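Why Does Cloth Get Wrinkles?

Take a T-shirt out of the drawer and hold it up. It is flat and smooth. Now squeeze it into a ball, sit on it for the time of one cartoon, and open it again. The shirt is full of lines. Where did they come from? And why does your raincoat not do the same thing?

To understand wrinkles, we must first look at what cloth is made of.

Threads and very small hairs

If you look at a cotton shirt with a magnifying glass, you will see threads. Some threads go up and down, and others go from side to side, or they make little loops. Each thread is made of many thin hairs twisted together. We call these hairs fibers. Cotton fibers come from a plant. Wool fibers come from a sheep. Polyester fibers are made in a factory.

My neighbor's son, Callum Greenwood, is eight years old and he counted the threads along one side of a handkerchief. He got 325. It took him a whole afternoon and he had to begin again two times.

Inside the fiber

A cotton fiber is built from long chains, much too small for any magnifying glass. The chains lie next to each other and hold on to each other, a little like children who hold hands in a row. When you bend the cloth sharply, some of the hands let go. The chains slide a bit. Then they take hold again in the new place, and now the cloth "remembers" the bend. This is a wrinkle. 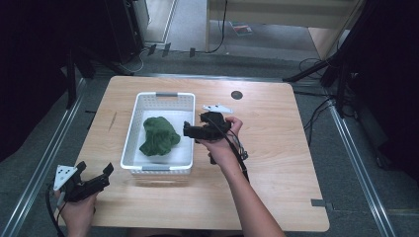

A crumpled green cloth in a basket. How many folds can you find?

Water makes it easier for the chains to let go. For this reason, wet cotton that dries in a heap gets very strong wrinkles. If you hang the same cloth on a line, its own weight pulls it down while it dries, and it comes out much smoother.

What does an iron do?

An iron uses three things: heat, steam and weight. The heat makes the chains move more. The steam helps them to let go. Then the iron presses them flat, and when the cloth becomes cool and dry they hold hands again in straight rows. An iron is very hot, so only use one together with an adult.

Long ago there was no electric iron. People heated a heavy piece of iron on the stove, and this is how the tool got its name.

Which cloth wrinkles the most?

Linen wrinkles very easily, and cotton too. Wool is springy, so it likes to go back to its old shape. Polyester does not drink much water, and its fibers bend back well. Your raincoat is probably made from polyester or nylon.

Try it yourself

You need 4 small pieces of old cloth, as different as you can find, and a glass of water.

Squeeze each piece in your hand while you count slowly to 127. Open them and put them side by side. Which one has the most lines? Write it down.

Now make all the pieces a little wet, squeeze them again in the same way, and leave them in balls until the next morning. Compare them with what you wrote.

New words

Fiber: a very thin hair from which thread is made.
Crease: a sharp line in cloth or paper. Some creases are made on purpose, for example in the front of trousers.
Steam: water that became so hot that it turned into a gas.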